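Gripper Notes: Two Sets of Fingers and a Lot of Shirts

Cluvanix members have been asking when we would get back to the finger comparison we promised in August, and the answer is that we got back to it as soon as the laundry was done. Which is to say, we have been doing laundry.

For anyone who joined recently, the question is a dull one with expensive consequences. We have 2 sets of fingers that fit the same arms. The Zodberg set is stiff, narrow at the tip and closes as if it has a grudge. The Catterall set flexes, costs more, and came with a leaflet promising a "confident touch." Both did fine on blocks and bottles last spring, as almost anything does. Cloth is where grippers go to be humbled, so cloth is what we gave them.

Each set got 100 picks from a heap of mixed clothing, with the same controller settings and the same operator, who has asked for a different job. A pick counted if one garment left the heap and reached a bin. Two garments at once did not count, however pleased the operator looked. Neither did dragging the whole heap along by a sleeve, a technique both sets discovered on their own.

We kept to the two-arm table for all of it. The folded things stay along the back, denim included, and the heap goes at the front, where a good half of the trouble is fabric hanging over the edge and pulling against the fingers.

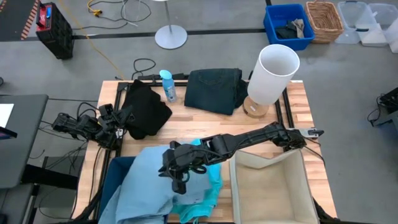
What we learned about the fingers

The stiff set is better at getting in. Push it down into a soft pile and it reaches the layer you aimed at, plus, quite often, the one beneath. Thin shirts came up in pairs all afternoon. The flexible set hardly ever took two, mostly by taking none. It pressed, spread, closed on a fold the width of a shoelace and rose with great dignity, holding air.

Slowing the close helped both. We ended up at 225 milliseconds, and anything quicker pushed the fabric out from between the fingers before they met. Coming in at a slant helped the Catterall set more than we expected and the Zodberg set not at all.

Cables, again

A cable that loops out near the fingers will find a collar sooner or later. We now check the slack before each run - a rule we also made last year, and the year before.

Next month

The Trurnon controller is on the shelf and goes in next, with the stiff fingers left on so that we only change one thing at a time. The full pick log is in the members' folder. If you have old towels, the lab will take them. No fitted sheets, please. We are not ready.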